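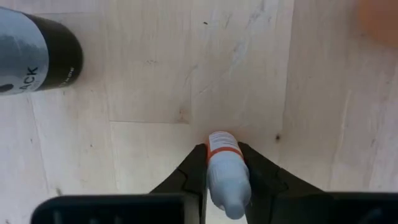 Terska sets two-arm bench budget, puts off second station until June

DRELITZ, January 21, 2024 - Terska will pay for one more two-arm robot bench this winter and will not decide on another until June, the company said in a notice to staff and suppliers.

The bench is meant for handling small containers, including dropper bottles, and loose items that have to be sorted into trays. Terska has been working on those jobs with arms fitted with two-finger grippers, under the project name Gisance. The new bench will be set up the same way so that fingers, cables and spare motors can be swapped between the two.

The arms themselves were approved last year and are not part of the new spending. The notice covers what goes around them. The largest line is $1,409 for grippers and a stock of spare fingers. The table, with its metal frame and wood top, is listed at $1,007. Cameras, mounts and cables come to $697. The company said it had asked for two quotes on each line and had taken the lower one for everything except the grippers.

On the grippers, Terska chose Symonenko, which already supplies the fingers used on the first bench. The cheaper offer would have needed a different mounting plate and its own set of software drivers. Symonenko has agreed to hold its price through the end of June and to ship spare fingers in small lots, which the other bidder would not do.

Delivery is expected in two parts. The table and camera mounts come first so the floor can be measured and marked before the arms are bolted down. The grippers follow when Symonenko has finished its current orders. Terska did not give a date for either shipment.

The notice also sets aside 55 hours of staff time for assembly, wiring and calibration. That is more than was planned for the first bench, which ran over. Most of the overrun went into rerouting cables that had been cut too short and into remounting a camera after the lighting was changed. Both jobs are now written into the plan with their own hours.

Wood tops will stay. Terska looked at a coated metal surface and decided against it for now, mainly on price. A scuffed top can be replaced in an afternoon, according to the notice, and the panels are cut from sheets that any lumberyard carries. 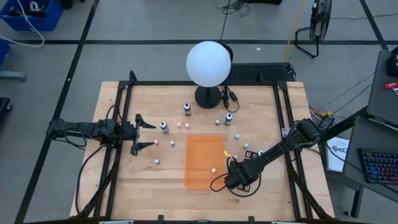
Dolores Mbeki said the budget was fair but left too little for spare parts. Fingers and cables wear out first, she said, and a bench that is waiting on a cable costs the same in rent and wages as one that is running. She would have taken money from the cameras and put it into a second set of wrist cables. She also asked that the next request show what the first bench cost over its whole first year, including parts bought on short notice.

Terska said it would publish that figure inside the company before the June decision. Purchases made outside the budget are being pulled together now, and some of the early ones were charged to general supplies, so the sorting is slow.

What happens in June depends on how well the first two benches are used. The company wants to know how many hours a week each one stands idle and how much of that is waiting for parts. If the idle time is high, a third bench will not be bought and the money will go toward a longer shift on the existing ones. If it is low, the same order will be placed again at the price Symonenko is holding.

A lease was also considered. Terska got terms from one leasing company for a complete station and found that the monthly payments would pass the purchase price well before the end of the contract. The lease did include repairs, which the purchase does not. The company has not ruled it out for the third bench.

Floor space may be the harder question. The room at the Drelitz site has space for one more table with a walkway on each side. A third would mean moving the desks to the far wall and running new power, and no price for that work has been requested yet. The electrician who wired the first bench has been asked to look at the room when the new table goes in.

Suppliers who want to quote on trays, test bottles or replacement wood tops can send prices to the purchasing desk at Terska. Quotes should be per piece, with shipping to Drelitz shown on a separate line. Quotes for arms are not being taken at this time.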